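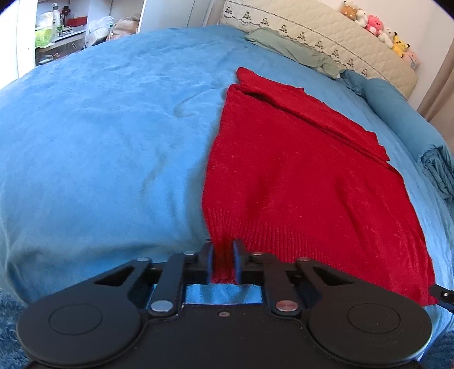

Filtering hand-held gripper demos by grasp width - our result, and a question

Posted by kadlow_mio

Hello all. I promised in the August thread to write up what we found with the clothes folding data, so I do it now. My name is Mio Hattori, I work on the data side of the Kadlow project. Tae-yang Hyun trains the policies and he reads this forum also, so he can correct me.

The set is 2,432 demonstrations of folding one garment on a bed, all recorded with the hand-held gripper in ordinary homes. Jumpers, T-shirts, some trousers. We wanted to know if it helps to throw away the demonstrations where the first grasp is bad. By bad I mean that the fingers take the garment and also the bed cover under it. With a soft duvet this happens easily, and the person doing the demo does not always notice, because the fold can still look fine at the end.

Our rule is simple. We look at the finger opening at the moment the first grasp settles. If it is wider than the thickness we measured for that garment, plus a small margin, the demo is out. This removed 22 demonstrations and left 2,410.

Then we trained two policies, same settings, same seed, one on each set. Each was tested on the arm with 40 folds. The policy from the full set dragged the duvet along in 6 of them. The policy from the filtered set did it in none.

I was surprised that so few bad demos could matter. My question is whether somebody has seen the same with other soft things, for example towels.

Reply by worberg_rig

Thank you for writing this up. I have to be the unfriendly one. You removed less than one per cent of the data and you have one seed on each side. I have seen bigger differences than this between two seeds on identical data. Before I believe the filter I would want at least three seeds for each set, and also a control where you remove 22 demos at random.

Reply by kadlow_mio

The random control is fair, we did not do it. Seeds are a matter of machine time, but I agree with you.

Reply by pellucid

Question about the rule. Ribbed hems are thicker than the rest of a jumper, and they squash. If a person pinches a narrow fold of the hem, the fingers close on two layers of rib at least. Where did you measure the thickness? If you measured the body of the garment, your filter could be throwing out perfectly good hem grasps.

Reply by kadlow_mio

We measured at the hem, folded once, and pressed between the fingers with normal force. For a fine knit the number is quite stable. For a thick cable knit it is not, and there I do not trust the rule so much.

Reply by thyun

Tae-yang here. Two additions to what Mio wrote.

First, the 40 folds were done with the same three garments on the same duvet. So the result is narrow. I would not say yet that it holds for a cotton sheet, where the cover slides more and the fingers catch it less.

Second, I do not fully agree with Mio on the explanation. She thinks the bad demos teach the policy to go too low. I think they teach it that a wide opening after closing is acceptable, so it does not try again. In the test runs of the full-set policy, the fingers came down to the same height as in the other one. The retry is what was missing.

Reply by kadlow_mio

We have discussed this at lunch more than once :) The height was the same on average, yes. I still want to see it for the failed folds only, and that is too few to decide anything.

Reply by tramel_user

We do towels with the Tramel fingers. Width alone did not work for us, the towel loops compress differently each time. What helped was to check if the cover moves in the wrist view during the first lift. It costs more computing but it does not need a measured thickness.

Reply by worberg_rig

@tramel_user does that not also flag every case where the garment simply sticks to the cover by friction? A wool jumper on a velvety duvet will pull it a little even with a clean grasp.

Reply by tramel_user

Yes, it flags some of them. We look at those by hand. With your kind of duvet it would be more work than with ours - we use a flat table most of the time.

Reply by kashyap_n

Could you share the filter script, even if it is ugly? I have a set with scarves and would run the random control on my side as well.

Reply by kadlow_mio

It is ugly, but yes. I need to take out the paths first, then I will put it in the files section. The margin is set at the top of the script, please change it before you run it on scarves. Tae-yang has started the random control this afternoon with the first of three seeds, and I will post the numbers in this thread also if they go against us.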